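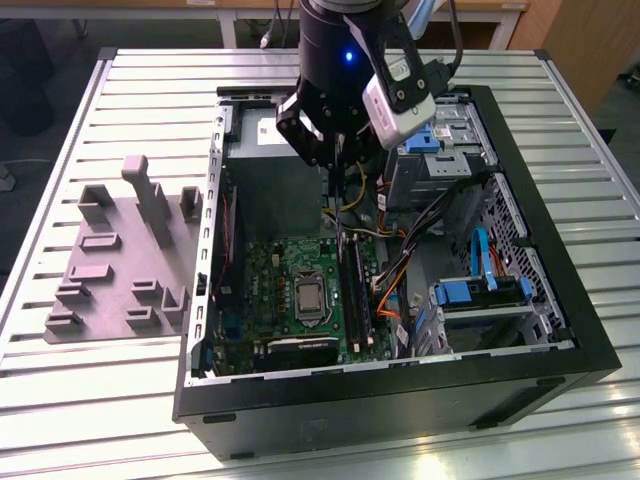 From: Cremilda Guerra
To: home-computing list
Subject: Re: [homecomp] Throw it out or keep it going?
Date: October 2019

Eskil Eklund wrote:

> My desktop has started switching itself off in the middle of things.
> No warning, no message, just a click and a black screen. It's seven
> years old. My son-in-law says I should bin it and get a laptop like
> a normal person. The man at Hrynyshyn looked at it for less time than
> it took me to carry it in and quoted me 164 for "diagnosis and
> parts", parts not specified. I only use it for letters, the family
> tree and the bank. Is it worth it? And if I open it up myself, what
> should I be looking at first?
>
> Eskil

Eskil,

I'd be wary of any quote in which the parts are a surprise to both sides. Ask him which parts. If he says "the board", ask which board. If he says "all sorts", pick up your computer and go home.

A machine that cuts out with a click is usually suffering from one of 3 things: it's too hot, the power supply is on its way out, or something has worked loose. The first costs you an afternoon and a paintbrush. The second costs a bit more. The third costs nothing apart from your dignity, when you find you've been pushing a plug back in with the same expression my father used for the television aerial.

So, in order. Shut it down, switch off at the wall, pull the mains lead out and hold the power button in for a few seconds. Lay the case on its side on something you don't mind scratching. Take off the side panel and put the screws in a saucer. Not on the carpet. My carpet has eaten more screws than I have ever bought, and I can only think it's building something.

Touch bare metal on the case before you put your fingers anywhere interesting. Then look at the fans. If they're wearing cardigans, that's your first suspect. Use a soft, dry brush, and hold each fan still with a finger while you clean it. Do the intake at the front as well, which is the one people forget, and the grille on the power supply, but from the outside only. Don't open the power supply. I'm relaxed about most things but I mean that one, it can hold a nasty charge long after it's unplugged.

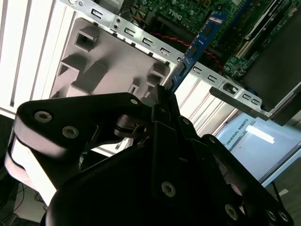
While you're in there, press gently on every plug you can reach. The big wide one on the main board is the one that gave me trouble last winter. It looked perfectly well seated, in the way that guests look perfectly happy to stay for another hour.

Then put it back together and write down when it cuts out. If it always goes after a good long stretch of work, think heat. If it goes at any old time, five minutes in or while you're making tea, I'd lean towards the power supply. A new Guvo cost me a good deal less than your man is asking, and the hardest part was threading the leads back the way they came. Take a picture on your phone before you unplug anything. I drew a diagram instead, being of that generation, and it turned out to be upside down.

As for the son-in-law: letters, a family tree and the bank won't trouble a machine that age. Mine is 11 and it mostly objects to Trolasetti, the photo album program my sister insists on, and I object to that as well. Laptops are very nice until a key sticks. The one I had was glued shut like a tomb, and the repair people in Wirkow spoke of it in the past tense while I was still standing there.

Where I do agree with him is that seven years is a long time for a hard disk. Before you so much as look for a screwdriver, copy the family tree somewhere else. Do it twice. I lost almost the whole of my mother's side once and had to ring up cousins I'd been avoiding quite successfully since a christening.

If you do end up replacing it, keep the old memory sticks and the screws. I'm collecting odds and ends for the November swap table and will happily take anything that isn't sticky.

Let us know what you find. And what size is the fan at the back, does anyone know offhand what those older cases take? I've got two spares in a biscuit tin and I'd like the tin back.

Cremilda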